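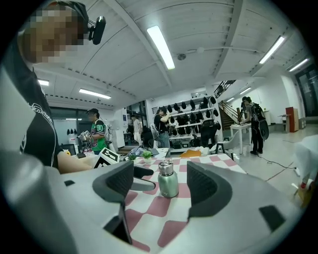
第五章 把山压平:等高线与地形图

学习目标

学完本章,你应当能够:
1. 说出等高线、等高距、计曲线、首曲线的含义;
2. 从等高线的形状辨认山脊、山谷、鞍部、陡崖和洼地;
3. 根据比例尺和等高距计算两点间的高差、水平距离和坡度;
4. 沿任意一条直线绘制地形剖面图;
5. 用地形图为一次步行估算时间,并说明这个估算在哪些情况下会失准。

课前准备:Plusum 图集第二幅(Witska 河谷,比例尺 1:50000,等高距 20 米)、铅笔、直尺、一条细棉线、一张方格纸。方格纸最好是毫米格的,画剖面的时候会省很多力气。

5.1 一张纸怎样装下一座山

先把图集翻到第二幅。别急着看图例,先找山。图的北部有一圈套一圈的棕色细线,越往里越小,最里面是一个小三角形,旁边写着 3,153。这就是 Camargo 峰的峰顶,数字是它的海拔,单位是米。再往南,河在图上拐了一个大弯,弯的内侧是 Witska 镇,镇中心的水准点标着 1,630。

现在请盯着这两个数字想一想:它们相差一千五百多米,可是纸是平的!从镇子到峰顶,手指在图上滑过去,一点起伏也摸不到。那么高度藏到哪里去了呢?答案全在那些棕色的线里。地图史上有过许多表示高度的办法,有人把山画成侧面的小土堆,有人用短短的晕滃线表示坡面,线越粗越密,坡就越陡,也有人干脆涂颜色,低处绿,高处褐。这些办法各有各的漂亮,老地图上的小土堆尤其耐看,可是你没法拿尺子去量一个小土堆有多高。等高线可以量。这是它最了不起的地方,也是本章用一整章来讲它的理由。

等高线的定义很短:地面上海拔相同的各点连成的闭合曲线,垂直投影到平面上,再按比例缩小,就得到图上的等高线。定义里有三个动作,连线、投影、缩小。初学者往往只记住第一个。

做一个小实验会更清楚。找一块形状不规则的石头,放进透明的平底盒里,倒水,水深到一厘米时沿着水边在石头上画一圈;再加水,到两厘米时再画一圈,一直画到石头没入水中。把水倒掉,从正上方往下看,你看到的那一圈圈线就是这块石头的等高线图。盒底相当于零米面,每次加的那一厘米水就是等高距。实验时请把眼睛放在石头的正上方,歪一点,线就会挤到一边去。建议两人一组,一人加水,一人画线,画完后再换一块石头。选一块一边陡一边缓的石头最好,画出来的线会一边密一边疏,你会一下子明白等高线为什么有疏有密。

5.2 几条基本规则

规则一:同一条等高线上各点高度相等。沿着一条等高线走路,从理论上讲,你既不上坡也不下坡。山区许多老水渠的线路画在图上,几乎和等高线平行,只是朝下游方向一点一点地越过它们,水才流得动。第二幅图上就有这样一条渠,从河的上游引水,贴着东坡绕了很长一段才进镇。请用铅笔轻轻描一遍,数一数它一共越过几条等高线。

规则二:等高线是闭合的。有时它在图幅边缘中断了,那是因为纸不够大,它会在相邻的图幅里继续走下去。

规则三:等高线一般不相交。两条高度不同的线如果相交,就等于说同一个地点有两个海拔。遇到直立的陡崖,几条线会在图上重合,制图员通常改用陡崖符号。悬崖上部向外探出的地方是少见的例外,俯视时上下两层叠在一起,线条确实可能交叉,不过在本书使用的比例尺下你不大会碰到。

规则四:在同一幅图上,等高线密的地方坡陡,疏的地方坡缓。注意“同一幅图上”这几个字。换了比例尺或等高距,疏密就不能直接比较了。把一幅等高距 10 米的图和一幅等高距 50 米的图摆在一起,前者的丘陵看上去可能比后者的雪山还要吓人。

相邻两条等高线的高差叫等高距。第二幅图的等高距是 20 米,图上按这个间隔画出的细线叫首曲线。为了便于数数,每隔四条细线加粗一条,加粗的叫计曲线,并且标上高程。这样一来,相邻两条计曲线之间的高差就是 100 米。计曲线上数字的字头朝向高处,这是一个十分体贴的约定:哪怕你只看见一小片图,也能立刻知道哪边是上坡。

试着数一数。Witska 镇的水准点是 1,630 米,往上遇到的第一条首曲线应当是 1640 米,峰顶下面的最后一条是 3140 米。一条一条地数,共有 76 条线,数到一半准会眼花。改数计曲线,从 1700 米到 3100 米,只有 15 条,轻松多了!

5.3 读懂形状

线条会说话,而且说得很有条理。下面几种形状请务必熟到一眼认出。

山顶:一组闭合曲线,数值由外向内增大。
洼地:也是一组闭合曲线,数值由外向内减小。为避免和山顶混淆,常在线上加短线,短线指向低处,这种短线叫示坡线。
山脊:等高线向低处凸出。把各条线弯得最厉害的点连起来,就是山脊线,也叫分水线。
山谷:等高线向高处凸出。最弯处的连线是山谷线,也叫集水线,河流和溪沟都在这里。
鞍部:两个山顶之间较低的部位,两侧各有一组山顶的曲线,另两侧各有一组山谷的曲线。
陡崖:多条等高线重合或几乎重合。

山脊和山谷是最容易弄反的一对。有一句口诀流传很广,叫“凸高为谷,凸低为脊”。背下来固然好,更可靠的做法是找水。图上的蓝色细线一定在谷里,沿着蓝线看一看,两旁的等高线都朝着上游弯成一个个尖角。看惯了这些尖角,没有蓝线的干沟也认得出来。第二幅图西南角有好几条这样的干沟,地图上没有标蓝线,八月的大雨之后却常常有水。

鞍部值得多说几句。翻山的路大多走鞍部,道理很简单,那里是山脊上的低处。图上 Camargo 峰以西有一处鞍部,一条虚线小路从南坡上来,穿过鞍部,下到北面的 Zadex 村。请把手指放在鞍部中央:往东或往西走,上山;往南或往北走,下山。一个地方在一个方向上是最低点,在另一个方向上却是最高点,数学里把这样的点也叫作鞍点。学过二元函数的同学,不妨想想它和马鞍的形状有什么关系。

5.4 从图上量出坡度

比例尺 1:50000 的意思是,图上 1 厘米代表实地 50000 厘米,也就是 500 米。这个换算以后会反复用到,请记牢。

坡度等于高差除以水平距离。假设在某处量得两条相邻计曲线的间距是 2 厘米,水平距离就是 1000 米,高差是 100 米,坡度为 0.1,即百分之十,换成角度不到 6 度,走起来相当舒服。换一个地方,两条计曲线的间距缩小到 2 毫米,水平距离只剩下 100 米,高差仍是 100 米,坡度为 1,也就是 45 度。在野外见到这样的坡,多数人会停下来另找一条路。图上相差不过十几毫米,脚下却是两个世界,地形图的妙处可见一斑。

【例题 5-1】某人从 Witska 镇出发前往 Camargo 峰,用棉线沿小路量得图上长度为 24 厘米。求水平距离和高差,并估算上山所需时间。

解:水平距离为 24 × 500 = 12000 米,即 12 千米。
高差为 3,153 − 1,630 = 1523 米。
按一条常用的经验规则,平路每小时走 5 千米,每上升 600 米另加 1 小时。
平路部分:12 ÷ 5 = 2.4 小时。
爬升部分:1523 ÷ 600 ≈ 2.5 小时。
两项相加,得 4.9 小时,接近 5 小时。

这个结果没有算休息、吃饭和看风景的时间,也没有考虑背包的重量和高海拔的影响,路面如果是碎石,还要再往上加。另外,小路中途如果先下后上,实际的累计爬升就会大于起点与终点的高差。请回到图上检查一遍,看看这条小路有没有往下穿过等高线的地方。发现几处,就加上几处。

量曲线长度的时候,棉线要先打湿再拧干,这样它会乖乖贴在纸上。没有棉线,也可以把小路分成许多短直线,用圆规一段一段地量。分得越细,结果越长,也越接近真实。至于分到无限细会怎么样,那是另一个迷人的问题,有兴趣的同学可以去查“海岸线悖论”。

5.5 动手画剖面

剖面图就是把山沿着一条线切开,从侧面看它的轮廓。步骤如下。

第一步,在地形图上用铅笔画一条直线,标出两端 A 和 B。初次练习,请让直线经过一个山顶和一条河谷。
第二步,取一条纸边与 AB 对齐,凡是计曲线与纸边相遇的地方都点一个记号,旁边写上高程。坡缓的地方计曲线太少,可以补几条首曲线。
第三步,在方格纸上画一条与 AB 等长的横轴,纵轴标高程。
第四步,把纸边移到横轴上,由每个记号向上作垂线,在相应的高程处点一个点。
第五步,用光滑的曲线连接各点。山顶和谷底处要留意,曲线应略微高过或低过最近的一个点,不要画成平顶。

纵轴的比例尺常常取得比横轴大,称为垂直夸大。若横轴为 1:50000,纵轴为 1:10000,垂直夸大就是 5 倍。夸大之后起伏更醒目,缓坡上的小台地也显出来了,但坡看上去比实际陡得多。无论谁画剖面图,都应在图下注明夸大的倍数。

剖面还能回答一个有趣的问题:站在 A 点看得见 B 点吗?在剖面上用直尺连接两点,若中间的地面没有碰到这条直线,就看得见。凸形的坡,等高线上疏下密,从坡顶往下看,视线常被中间鼓出来的部分挡住;凹形的坡上密下疏,一眼可以望到底。请在第二幅图上各找一处,画出剖面,再对照着看。

练习

1. 在第二幅图上找出海拔最低的一条等高线,写出它的高程,并说明你是怎样确定的。
2. 描出 Camargo 峰周围所有的山脊线和山谷线,山脊用红笔,山谷用蓝笔。两种颜色的线有没有相交?为什么?
3. 一幅图的比例尺为 1:25000,等高距为 10 米,图上两条相邻首曲线的间距为 4 毫米。求该处坡度。
4. 从 Zadex 村到西侧鞍部,图上有一条虚线小路。估算上山和下山所需的时间。你打算怎样处理下山的速度?
5. 选一处你熟悉的小山、校园或公园,凭记忆画一幅等高线草图,等高距自定。然后去实地走一圈,用另一种颜色改正。第二种颜色用得多也很正常,留着这张草图,学到第七章时还会用到。

下一节从 Witska 河的一条支流开始,讨论怎样在地形图上圈出一个流域。

版权所有 Plusum 教材编写组 2020-07-12 | 勘误与来信请寄编写组 | 返回页首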